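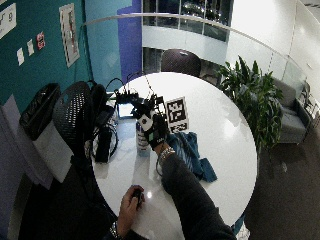

July 17, 2020

Up at 5.40, no reason. Kettle, toast, last of the apricot jam. Frost on the ute again and couldn't find the scraper so used a library card. Works fine.

Finally rang the body corporate about the gutter. On hold 35 minutes, same pan flute song over and over, then a bloke who said to send an email. I have sent the email. I sent it in December. Sent it again, with the first one attached so he can see the date.

Quote came from Naseri for the bathroom. More than I wanted. He reckons the floor waste is in the wrong spot and wants 2 days just for that, before any tiling. Zohreh says get another quote, her sister used Tronden and they were cheaper but left grout all over the hallway carpet. Not sure which is worse. Will sleep on it.

Work was work. Meetings all morning, my screen froze in the second one and I didn't notice, kept talking. Lunch standing up at the bench, cold pasta. Meant to walk, didnt.

Mum rang at 3. Her knee is playing up, she's cancelled the physio because she doesn't like going in to the clinic at the moment. Fair enough. Told her to do the stair ones at home. She said she would, in the voice. She's knitting something mustard coloured for me, apparently, with a collar. Need to post her the heat pack and the crosswords, and her good scissors which I've had for a year.

Lemons!! Tree has gone berserk. Picked a bucket, left a bag on the Yazdanis' step and another next door. Zohreh texted back a photo of a cake inside the hour, no idea how she does it. Must ask for the recipe, it had yoghurt in it I think.

Tried the Casetti book again, page 142, still don't care who took the painting. Giving it till the end of the chapter. Soup for tea, pumpkin, too much nutmeg.

Rain started about eight, proper heavy. Gutter overflowing right on to the back step as predicted. Took a video for the email man. Bucket out, towel along the door.

Tomorow: post office, bin liners, ring Naseri, cat's worm tablet (she knows, she's already under the bed). Heater's ticking again. Bed.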